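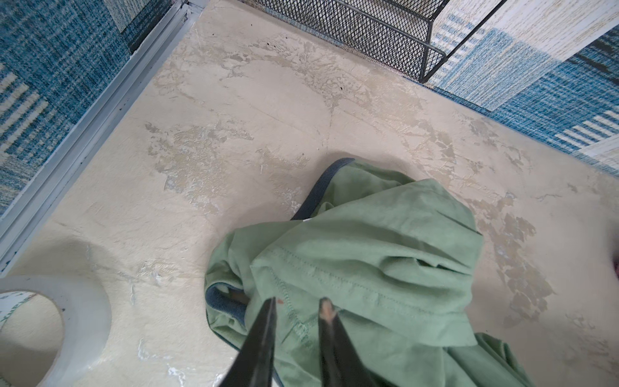

Clearing the Back Room at Fluvcombe

The sorting of the back room continued on Saturday. Green garments with dark blue trim are to be folded and boxed with the other cotton-type items. Anything found on the floor is shaken out first, as the old coating is flaking and leaves grit in the folds. Packing tape is kept within reach of the boxes.

Keir Yule has asked that labels be left in place. Five boxes are closed and marked for Hedus. The shelves by the door will be addressed in August.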